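Accueil Actualités Vie locale Agenda Contact
Actualités > Vie locale > Vakardale

Vakardale : la salle Ortner se vide avant les travaux
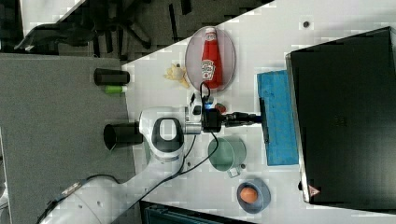 Fermeture confirmée pour avril. D'ici là, il faut trier, ranger, donner. Les occupants du premier étage de la salle Ortner ont commencé mercredi dernier ? Non, le 22 février 2023, selon l'affichage à l'entrée. Tables blanches, chaises de bureau, petite vaisselle, bouteilles de ketchup oubliées, éponges : tout doit être sorti avant la pose du nouveau sol. La moquette grise part aussi.

« On garde les tables, le reste on verra », résume Safta Voicu, qui coordonne le tri. Pas de benne sur place pour l'instant, la demande est faite. Les 26 cartons fournis par la maison Rinholm sont arrivés, à retirer au rez-de-chaussée. Attention, pas de liquides ni de bouteilles entamées dedans.

Côté budget, 500 euros prévus pour le transport vers le dépôt de Cesent. Kojo Akolgo cherche encore 2 conducteurs avec utilitaire. Les objets non réclamés seront donné à la ressourcerie, vaisselle comprise.

Dépôt des affaires à récupérer jusqu'à 13 h, tous les jours ouvrés, par l'entrée côté cour. Réouverture pas encore fixée, on y reviendra des que la date est connue.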